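4 Hanging order and wall labels in the Karpenko rooms

4.1 Material

The lithographs in the Karpenko collection were shown in two different ways. In the first hanging, which opened at the Geltano museum in 2000, the prints followed the order of the years. In the second hanging, at Mudora, they were placed by motif, so that an early and a late version of the same motif could be seen side by side. The collection holds 216 sheets, and all of them were on the wall in both places. It is therefore possible to compare the two hangings without asking what was left out, a question that makes most studies of this type difficult.

For the first hanging we used the floor plan, the printed guide and the label texts kept in the museum archive. The floor plan exists in two states. The earlier one has pencil corrections near the door of the third room, and we could not decide who made them or if they were followed. We take the later state as the valid one. For the second hanging we worked from the Histell inventory, which gives for every sheet the wall, the neighbor to the left and the neighbor to the right. The height on the wall is not recorded in it.

4.2 The order by years

In the hanging by years the visitor begins with the small harbor views and comes to the large color prints only in the last room. The labels support this reading. They speak often of growth, of a hand that becomes more free, and the word "mature" is used for nearly every sheet of the last room. We do not say that this view is wrong. But it has an effect on the repeated motifs. The woman at the stove, for instance, was printed four times over the artist's life, and in this hanging the four sheets are in four different rooms. A visitor who wished to compare them had to walk back, and the printed guide does not suggest it.

The second effect concerns paper. The artist returned late in life to the thin gray paper of the first years. When the sheets are hung by date, this return is hard to notice, as the early gray sheets are far away and were shown under weaker light. The labels give the paper only as "laid" or "wove" and say nothing on its color.

4.3 The order by motif

At Mudora the same sheets make another impression. The four versions of the woman at the stove share one wall, and the changes between them become simple to name: the window moves to the left, the table is lost, the lines of the floor are cut deeper. The labels are shorter and most give only title, year and size. Longer text was placed at the entrance to each room.

This order has its own cost. Sheets that belong to no motif, among them several of the best portraits, were collected in a corridor, where the distance for viewing is small. The corridor is also the only part of the hanging where two sheets are placed one over the other. Objects and color are compared further in Section 5, and the dating of the undated proofs is left for the appendix.

Figure 2. Two black robot arms holding a black knit sneaker above a white table.

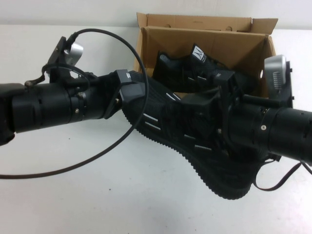 Does the order by motif change how the late prints are judged?

The late prints are judged less as an end point and more as one further answer to an old task. In the Mudora room texts the word "mature" is not used, and the late version of a motif is described with the same terms as the early one. We see the same tendency in the titles of the rooms, which name a subject and give no years. Whether visitors also read the prints in this way cannot be decided from labels and plans alone.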